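Last updated: 4:19 p.m.

By Firouzeh Kermani

Udgate has changed the surface of its tableware sorting bench to brown kraft paper, marked into a grid with blue painter's tape. The paper replaces a coated board in use until October.

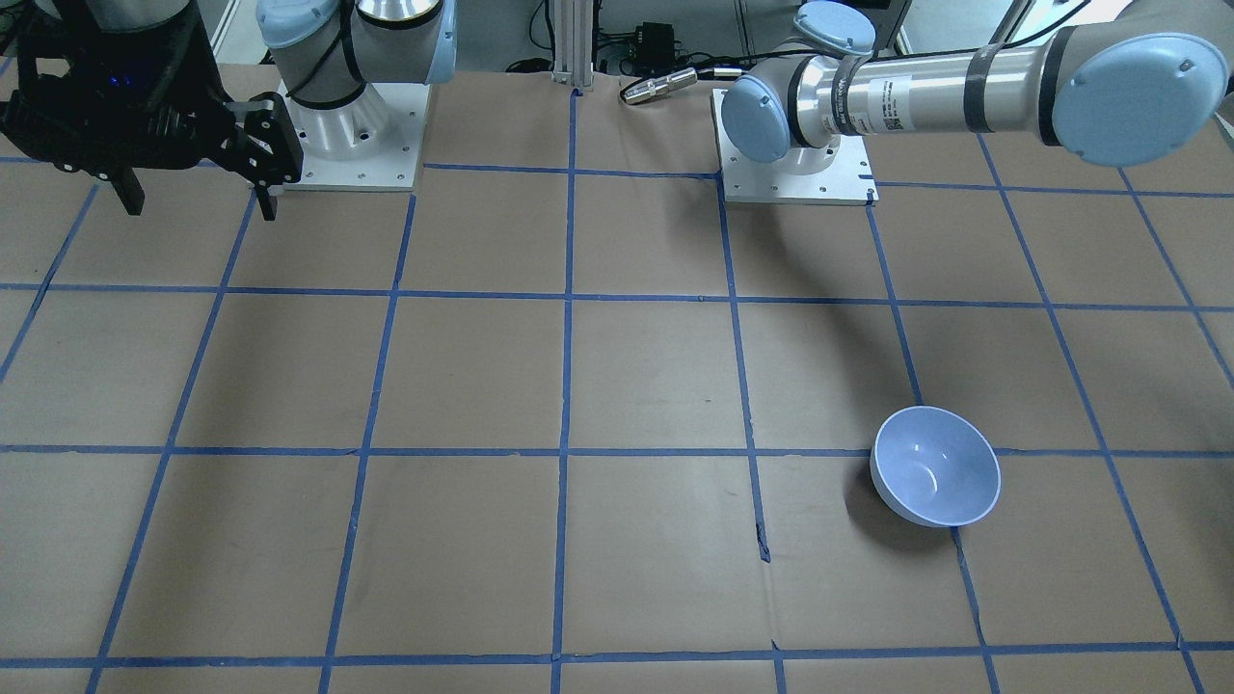

A pale blue bowl on the taped grid at Udgate.

Bench lead Babak Asadi said the tape is pressed down by hand and can be lifted without tearing the paper. Each sheet stays in place for 19 shifts – two fewer if an edge curls.

The store handles 581 bowls and plates. Cups will follow on a second bench.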